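3.2 Congregational networks and the unit of analysis

Studies of church associations tend to treat the member congregation as the natural unit of analysis. The practice has a practical basis: congregations keep rolls, elect delegates and send money, and all three leave records. It works less well where a congregation belongs to more than one body at once. In the Grenport region, dual and triple affiliation is common, and a congregation may send delegates to a state convention, a regional fellowship and an informal mission partnership in the same year. Counting each of these ties as equal overstates the reach of the smaller bodies.

We therefore follow Twal's distinction between nominal and active affiliation. A tie is nominal if the congregation appears on the published list of the receiving body. It is active if, during the study period, the congregation also did at least one of the following: sent a delegate to a voting meeting, made a designated gift, or hosted an event on behalf of the body. The coding was carried out from minutes, annual reports and mailing records. Where the sources disagreed, the minutes were preferred.

The initial list contained 801 affiliation ties. After removal of duplicate entries, and of congregations that had closed or merged before the study period, 389 ties could be coded with confidence. The reduction is large and deserves comment. Most of the lost ties came from two older directories in which the same congregation was entered under its street name, its town name and the name of its founding pastor. A smaller share came from bodies that stopped keeping separate lists after the Smadi merger and from then on reported only totals.

3.3 Meeting attendance as a measure of commitment

Attendance at annual meetings is the measure most often used in earlier work, and we retain it for comparison. It has known weaknesses. Travel distance affects it strongly, as does weather, and the meetings of the Fleltonel Fellowship are held in winter. A congregation within an hour's drive of the host church may send a full slate of delegates every year with little interest in the business of the body. A distant congregation may send one delegate and account for much of the committee work between meetings.

To reduce this effect we weighted each delegate by travel distance, using 200 miles as the upper limit. Beyond that point the relation between distance and attendance is flat in our data, most likely because delegates who travel so far fly or stay overnight in any case. The weighting changes the rank order of the congregations only slightly in the middle of the distribution. At the top it matters more: three congregations close to the Clesstead meeting site drop out of the upper tenth, and their places are taken by rural congregations in the western counties.

Remote participation was not weighted. Only one of the bodies studied allowed it, and its minutes do not say which delegates joined by telephone.

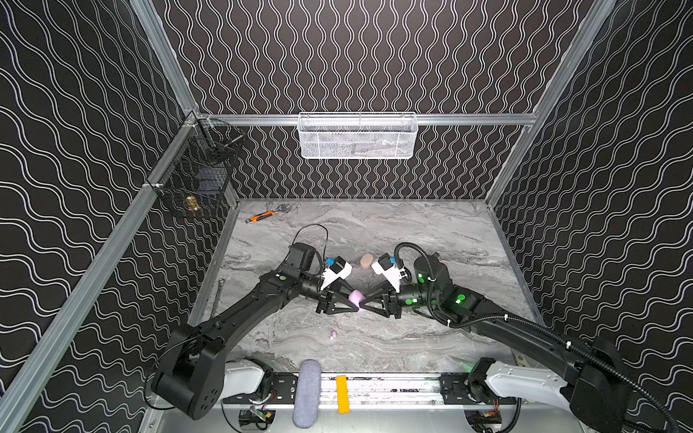 3.4 Interviews with officers

The written sources were supplemented by interviews with eight officers of the participating bodies. Each interview followed a fixed schedule of questions and was conducted by one of two interviewers. Officers were asked to describe how their body decides which outside meetings to attend, who pays for the travel, and how the results are reported to member churches. They were then shown the coded ties for their own body and invited to correct them.

Corrections were few. The most frequent concerned hosting, which is often recorded by the local congregation and never reaches the central office. Obeidat, working with Methodist circuits, found a similar gap between local and central records, and suggested that hosting be left out of comparative work altogether. We have kept it. Excluding it would remove the only form of active affiliation open to congregations that have neither the funds for designated gifts nor members free to travel on working days.

Two officers objected to the term "nominal." In their view, a congregation that stays on the list and prays for the body at its services is in no sense inactive. The objection is a fair one on theological grounds. The term is used here in a strictly descriptive sense, and it refers to what can be recovered from the records.

A further point raised in the interviews concerns the role of paid staff. In the smaller bodies, one person frequently serves as executive officer, newsletter editor and delegate to the wider fellowship. When that person retires, the tie to the wider fellowship may lapse for a year or more without any vote having been taken. Such gaps appear in our data as a change from active to nominal status. We did not smooth them, but they should be kept in mind in reading the year-to-year figures in Section 4.

3.5 Overlap between bodies

Overlap was calculated for each pair of bodies as the number of shared congregations divided by the size of the smaller body. The measure is simple and favors small bodies, which can show high overlap with a large neighbor on the strength of a handful of churches. We considered a symmetric measure and rejected it because it compresses nearly all of the values in our sample into a narrow band near zero.

Under nominal affiliation, overlap is high throughout the region. Under active affiliation it falls for every pair, though unevenly. The pairs that hold up best are those in which the two bodies do different work - for instance, where one runs a camp or a children's home and the other deals mainly with the training and placement of ministers. Pairs in which both bodies offer the same services show the steepest fall. This agrees with the account given by the officers, several of whom described the choice between two similar bodies as a question of where the pastor had been trained.

Twal reported the opposite pattern for urban congregations and explained it by the ease of attending several meetings in one city. Our sample has too few urban congregations to test the explanation. The difference may also lie in the period covered, as her records end before the larger of the two conventions changed its rules on dual membership. 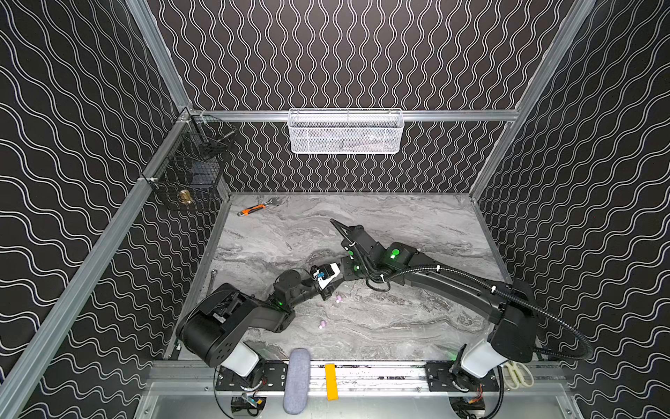
Figure 2. Enclosure with patterned walls and two wire-mesh baskets.

3.6 Limits of the data

Three limits should be stated. First, the records favor bodies with a permanent office. Fellowships that rotate their secretary among member churches lose papers at each handover, and their active ties are almost certainly undercounted. Second, designated gifts are recorded by fiscal year, and the fiscal years of the bodies do not coincide. A gift made in November may fall in either of two reporting years depending on the receiving body. We assigned such gifts by date of receipt where it was given, and otherwise by the reporting year of the recipient.

Third, the coding rules do not distinguish between a single act and a sustained pattern of support. A congregation that hosted one supper counts as active on the same terms as one that sent delegates to every meeting in the period. A graded scale was tried on a subset of the ties, but agreement between the two coders was poor, chiefly over the relative weight of hosting and giving. The binary coding is used in all of the tables that follow.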